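# Robots à deux bras : Nondel publie un guide de bonnes pratiques pour les postes d'essai

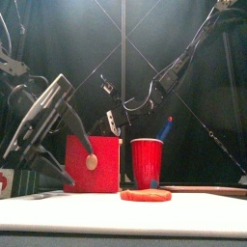 *Poste à deux bras : la pince gauche au contact du bouton d'une boîte rouge, la pince droite vide au-dessus du plan de travail.*

20 septembre 2021 — Le bureau d'études Nondel a mis en ligne un guide de bonnes pratiques consacré aux postes d'essai où deux bras robotisés travaillent sur une même table. Le document compte 14 pages et 17 recommandations. Il s'adresse aux laboratoires et aux petits intégrateurs qui font manipuler à leurs robots des objets courants : boîtes, tiroirs, gobelets, feutres, chiffons.

Le texte n'a pas de valeur réglementaire. Il ne remplace ni l'analyse de risques ni la notice d'instructions de la machine, et le rappelle dès la première page. Nondel le présente comme un complément destiné aux équipes qui changent souvent de tâche et dont les procédures écrites ne suivent pas toujours.

La partie la plus longue porte sur le partage de l'espace entre les deux bras. Le guide demande qu'à chaque étape un seul bras soit déclaré « actif » et que l'autre dispose d'une position d'attente définie à l'avance, pince vide, au-dessus de la hauteur des objets posés sur la table. Tout passage d'un bras dans la zone de l'autre doit figurer dans la fiche de tâche. Les manipulations simultanées restent possibles, mais elles font l'objet d'une fiche séparée, validée par une deuxième personne.

Une section traite des gestes de contact sur les poignées et les boutons. La vitesse d'approche doit être réduite avant que le doigt de la pince touche la pièce, et le seuil d'effort fixé tâche par tâche. Pour les pinces à doigts longs et effilés, le guide recommande de contrôler l'état des pointes avant chaque série, puis après toute collision, même légère. Une série ne devrait pas dépasser 600 cycles sans arrêt et contrôle visuel complet.

Le câblage occupe deux pages. Les boucles laissées aux articulations doivent permettre toute la course du bras sans pouvoir accrocher un objet ou l'autre bras. Nondel conseille de vérifier ce point à vitesse lente, dans les positions extrêmes, à chaque changement de pince.

Les recommandations concernant la table sont plus simples. Les objets qui ne servent pas à la tâche sont soit retirés, soit inscrits sur la fiche avec leur emplacement. Un fond sombre et uni est conseillé derrière le plan de travail lorsque des caméras sont utilisées, de même qu'un éclairage constant d'une série à l'autre. Les haubans, poteaux et autres éléments fixes de la structure doivent être reportés dans le modèle de la cellule, y compris ceux que les bras ne sont pas censés atteindre.

« Nous avons relu beaucoup de comptes rendus d'incidents mineurs, et la fiche de tâche manquait dans la plupart des cas », explique Oisín Fahy, qui a coordonné la rédaction. « Le robot faisait ce qu'on lui avait demandé. Mais l'opérateur suivant n'avait aucun moyen de savoir ce qui avait été demandé. »

Neuf équipes ont relu une première version diffusée en mai, parmi lesquelles celles de Kekolell et du laboratoire Hennessy. Leurs remarques ont conduit à assouplir la règle sur la présence humaine : la version provisoire interdisait toute intervention sur la table avec les bras sous tension. Le texte définitif l'admet pour la remise en place d'un objet, à condition que les deux bras soient en arrêt de sécurité surveillé et que la reprise soit commandée depuis l'extérieur de la zone.

L'intégrateur Wosberg, également consulté, regrette de son côté que le guide ne dise rien des postes mobiles. Nondel répond que le sujet sera examiné lors de la prochaine révision, sans avancer de date.

Le guide est disponible gratuitement en français et en anglais. Un modèle de fiche de tâche est fourni en annexe — une page recto verso, à remplir à la main ou à l'écran. Les remarques peuvent être adressées à Nondel au moyen du formulaire joint au document.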